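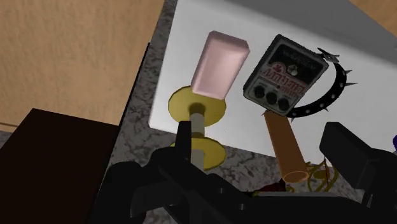

OK friends, settle in, I've been promising this thread for ages and my coffee is fresh. It's about score reviews on the Puncombe placement exam, how you ask for one, what you get back, and what our family learned by doing it in the wrong order. It'll be long. I'm sorry. I'm also not that sorry.

Quick background for anyone who lives outside Puncombe County and wandered in: our kids sit the placement exam in the spring of eighth grade, and the score decides which math and English sections they start in at high school. It also counts toward the early credit classes at MacAulay College, so people care about it quite a lot.

The exam has a multiple choice part, scored by machine, and a written part, scored by actual human beings. Everything then goes into Plultard, which is the online portal where you also pay fees, print your admission slip and forget your password every single year. (I have my password on an index card inside the cookbook cupboard now. Come at me.)

My daughter's scores came up in March and the English written section was way lower than anything she'd had in class. Her teacher was surprised too, and very kind about it. A score is a score and kids have off days, I do believe that! But you're allowed to ask for a second look, and so we asked.

Now, I had the idea that a "review" meant somebody would sit down, read her essay again, and tell us what they thought. That's one kind. There are 2 kinds, and the portal lists them right next to each other with names so alike that I still mix them up when I'm tired.

A score verification means they check that the points were added up right and that every page got scanned in. Nobody reads the essay again. A score reconsideration means a new reader scores the written part from scratch, without seeing the first reader's marks. You want to be sure which one you're clicking on before you get to the payment page, because I wasn't.

Yes, I bought the wrong one. We got a very polite letter saying that all of the pages were present and the total was correct. Well, lovely, good to know, thank you. My husband put it on the fridge.

So I called the exam office over in Plulness, fully ready to be grumpy, and got Fiona Jardine on the line, and within a minute I couldn't be grumpy at all. She asked for the request number, found us right away, and explained the whole thing without once making me feel silly about it.

What she told me, and I wrote it on the back of an envelope as she talked: you can move from a verification to a reconsideration without starting over, as long as the window is still open. The money you already paid goes toward the second request. You have to ask for it by phone or in person, though. There's no button for it in Plultard.

The window is 7 school days from when the scores post. School days, so weekends and any days off don't count against you. We were on day 5 or 6 when I called, depending on whether you count the day the scores went up, and Fiona said you don't. I'd have sworn you did.

A few of you asked in my messages about the fee. I'm not going to put the amount here, it's on the payment page and I'd hate for somebody to find this thread next year and budget off an old number. What I will say is that you get it back if the score changes, and it doesn't have to be a big change. One point will do it. It goes back to the same card you paid with.

And there's a waiver! Please, please tell people about the waiver. If your kid already gets reduced-price lunch, the school counselor can sign a one-page form and you pay nothing for either kind of review. It's form 2624, and you want to ask for it by number, as the front desk at our school looked at me blankly until I did. Then it was in the top drawer.

The counselor has to sign it before you send in the request. They won't apply it afterward. A mom in our carpool found that out the hard way and I'm still a bit mad on her behalf.

Somebody also asked whether the score can go DOWN. It can, yes. The new reader's score replaces the old one, up or down, and you agree to that when you sign. We talked it over with our daughter at the kitchen table for a good long while – it was her exam and her name on it, and I didn't want to be the one deciding. She said go for it.

You can ask for a copy of the written pages too, which I'd really recommend doing first if you've got the time. It's a separate request and a small one. You get the scanned pages and the scoring sheet with the 3 categories on it (ideas, organization, language), and you can see where the points went. Her English teacher read through it with us and had a pretty good hunch about the organization score.

If I were doing it over, I'd go in this order. Ask for the copy the day the scores post. Sit down with the teacher. Get the waiver signed if you qualify. Then pick the reconsideration, and read the name of it out loud to another adult before you hit pay.

Oh, and change your notification settings in Plultard! Mine were all going to an old work email. Go to the account page, scroll way down past the part about school lunches, and there's a little box for contact details. The portal won't remind you that the window is closing. It just closes.

So where are we now? We waited nearly four weeks, which felt like a year to a thirteen-year-old, and her written score came up enough to put her in the English section her teacher had hoped for. The refund hit the card a bit later. The MacAulay credit question is a whole separate form and I haven't dared open it yet.

For the folks asking about math: I don't know much, sorry. The math part is all multiple choice, so as far as I understand it there's only verification, and no reader to ask for. Call Plulness and check with them, they pick up faster in the morning in my experience. Before ten is good.

If your family has been through the MacAulay form, would you reply here and tell me which transcript they wanted? The page says "official copy" and our school has offered me two different things by that name.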